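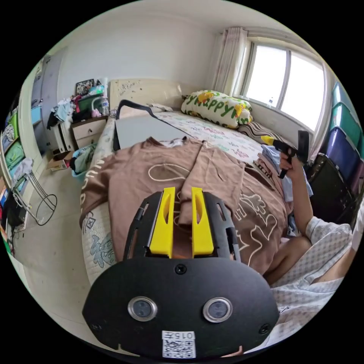

3 Working with the Kit at Home

3.1 What comes in the box

The Vekivix kit is sold as a complete set for recording two-handed household work without a robot present. A set holds two hand-held grippers, their chargers, a small recording unit and a sheet of spare labels. Each gripper is black with bright yellow fingers, and the color choice pays off right away: against sheets, shirts and towels of nearly any shade, the fingers stay easy to find in the video. A label with a QR code and a short printed code sits at the bottom of the front plate, so a recording can be matched to its gripper long after the session is over. We used this far more than we thought we would.

We paid the normal price for our sets and had no contact with the maker beyond ordinary support email. The comparison kit, Kendudeo, was bought the same way. Both were used with the same task sheets and the same recording settings wherever the two products allowed it.

3.2 Why laundry on a bed

Many reviews of hand-held grippers take place at a desk with a few blocks and cups. Those tests are useful and easy to repeat, but they leave out the part of the job that we find most exciting, the home itself. A bed is soft and wide, and a sweatshirt with printed lettering looks like a different object every time it is folded over. Patterned bedding adds to the fun. Pillows and piles of clothes take up space that the person would like to use, and people solve this in ways we would never have written into a script.

We therefore asked participants to work in their own bedrooms, on their own clothes, and to leave the room as it was. Participants could sit or stand, and could change position whenever they liked. The task sheet named only the goal: take a garment, spread it, fold it, add it to a pile. Across 3 homes we collected 626 episodes with the Vekivix kit, of which 195 were sweatshirts or other heavy tops. An episode starts when the fingers first touch a garment and ends when the garment is released on the pile. Figure 2 shows a moment from one of the bedroom sessions.

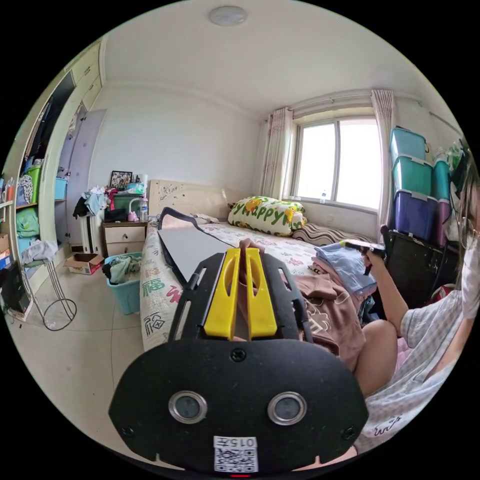

Figure 2. Bedroom session recorded from a hand-held gripper. The yellow fingers are pressed close together above the front plate, which carries the label 015F. Folded clothes are piled on the right part of the bed.

3.3 Handling

The best thing about the kit is how soon people stop thinking about it. Participants were given a short practice period with a dish towel, and most asked to move on to real clothes before it was over. The grip force follows the hand closely, and thin cotton can be picked up from a flat sheet with a light pinch and a small roll of the wrist. Sleeves were a pleasure to watch! People would hold the body of the garment with one gripper and swing the sleeve across with the other, often in one smooth motion.

Heavy tops were harder. A thick hem tends to push the fingers apart when it is caught near the tips, and participants learned to reach in deeper before closing. We saw the same habit form with Kendudeo, whose shorter fingers made the deeper reach less comfortable. Neither kit does well with buttons, and we dropped them from the task sheet after the pilot in May.

3.4 View and tracking

The wide view is generous. It takes in the fingers and the work surface along with a good part of the room, and this makes later review much easier, as one can tell at a glance how the person was sitting and which pile was in use. It does bend straight lines near the edges, so we corrected every recording with the Clustari calibration tool before measuring anything. The tool reads the kit's files directly and needed no changes on our side.

Strong daylight was our main worry, and several bedrooms had a window close to the bed. Tracking held up very well. The losses we did record came mostly from a garment lifted so high that it covered the view, and tracking usually returned once the cloth was lowered. Following the Ní Chonaill protocol, we kept these episodes in the set and marked the gap, so that anyone using the data can decide how to treat them.

3.5 Limits of the kit

Weight is the complaint we heard most. After a long run of heavy tops, participants rested their elbows on the mattress between garments, and the later episodes are slower as a result. A lighter body would help a great deal. The charge indicator is also hard to read while the gripper is in use, and we lost part of one session to a unit that switched off during a fold. Section 4 reports the episode times for both kits, with the rested and unrested runs listed separately.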